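About Miltenel

Miltenel is a small research lab, and we work on one question: how can a robot get good at handling things that don't hold their shape? Bags, wrappers, film, netting, sleeves. Most of what people carry home from a store comes in something soft, and soft things are still very hard for machines. We think that makes them the most interesting objects in the building!

We began in a single room with one arm, a folding table and a box of shopping bags that people had brought from home. There are 19 of us now, a mix of engineers, machinists, two former textile people and a rotating group of students who stay for a semester and sometimes come back for good.

What we work on

Our main project is called Tiltus. It's a method for teaching a robot to pick up and move thin plastic using only what it sees from its own wrist. A rigid box looks more or less the same every time you come back to it. A bag looks different if you so much as breathe on it, so the usual approach of matching an object to a stored model falls apart pretty fast. Tiltus skips the model. It looks for folds and ridges near the fingertips, guesses which of them will hold when pinched, and then keeps watching and correcting while the fingers close.

The training data comes from people. An operator guides the arm through a task by hand, over and over, and the wrist camera records every attempt, good and bad. We keep the bad ones on purpose (some of our best improvements came from going back through the fumbles).

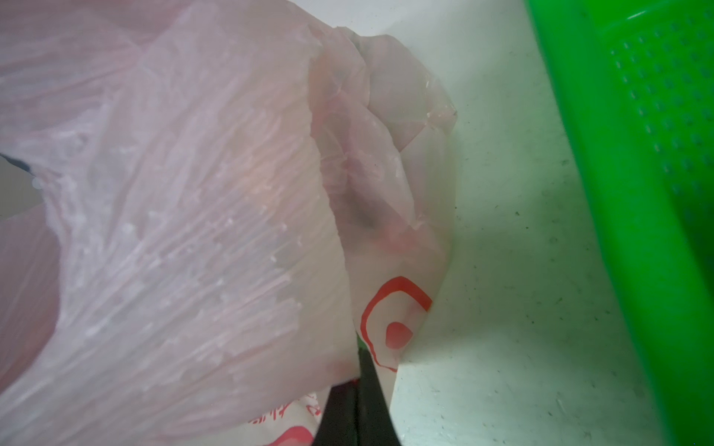 A pinch sounds like a simple thing until you try to write down what makes a good one. Take too little plastic and it slides out. Take too much and you've grabbed the bag next door as well, and now two of them are coming along for the ride. In our latest round of tests, Tiltus made 900 attempts on mixed piles of bags and came away with exactly one bag in 74 percent of them. When we ran the same test on our first version, we gave up early and went to lunch. We're really happy with that 74, and we also know it's a long way from something you'd trust on a busy packing line.

Clear film is still our weak spot. Glare fools the camera, and layers that lie flat against each other are hard to tell apart, even for us. We have a few ideas about lighting that we're trying out now, and a second fingertip design that came out of the shop in March.

How we share it

Each release of our data goes into a collection we call Vekuretti, along with notes on how it was gathered and what we think is wrong with it. Please read the notes! If you find a problem we missed, write to us - we fix things and we credit people.

Visiting and joining

Our workshop is in the Kuipers building, ground floor, through the blue door next to the loading dock. We hold an open afternoon six times a year, and anyone can come by and try guiding an arm. Kids tend to be better at it than our engineers.

Student places open each spring. You don't need a robotics background, but you should like fiddly problems and be fine with a messy table. Send a page about something you built or fixed, and tell us which part gave you trouble.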